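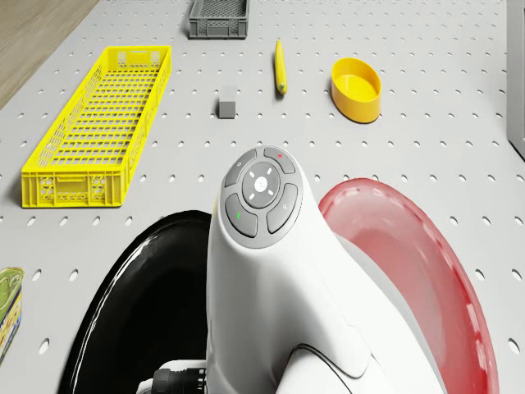 Pond care in late autumn: less food, less mud
By Marjan Taheri

The cold nights have arrived in Pernness and many customers of Brullo ask us the same thing, if the pond still needs something from them before winter. My answer is yes, but only a little, and most of it is about the bottom of the pond and the feeding of the fish.

Leaves are the first matter. When they fall in the water they float for some days, then they sink and begin to rot. The mud which comes from this uses the oxygen in the water, and under ice the bad gases cannot go out. Put a net over the pond now if you did not do it already. If there are many leaves on the bottom, take them out slowly with a hand net and leave the last thin layer alone, as frogs and small insects like to spend the winter in it. Cut back the water lilies also, but only the yellow leaves and stems.

For the mud itself we have in the shop Pruranura, a powder with bacteria that eat the soft sludge. Please note that it works best in spring. In cold water the bacteria become very slow, so a big dose in November is a waste of your money. I prefer to tell you this now than to sell you a tub which does nothing until April. One tub is enough for a pond of 3000 litres.

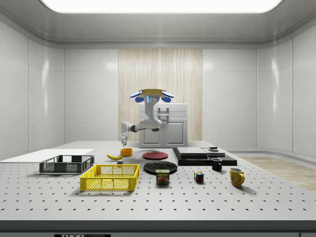
Feeding is the second matter. Fish cannot digest normal summer food when the water is cold. Change to a wheatgerm food, give it once a day in small portions, and stop completely when the fish stay at the bottom and do not come up any more. Food that is not eaten should be taken out the same day. Please do not feel sorry for them – they live from their own fat until spring.

Then the pump. If your pond is deep, you can leave the pump running, but lift it from the deepest place so the warmer water below is not mixed with the cold water above. A fountain pump in a small basin should come out. Clean it with a soft brush and keep it in a bucket of water in a place without frost. The seals stay better in this way than on a dry shelf. The Kahsay filter sponges can be washed in pond water, never under the tap, and the UV lamp may be switched off until spring.

We have 2 sizes of pond net in stock, and the larger one can be cut with normal scissors. Customers who want us to collect and clean their pump can write the order code 2324 on the form at the desk. Please put also your name on the cable with tape, as many pumps look the same when they are full of algae.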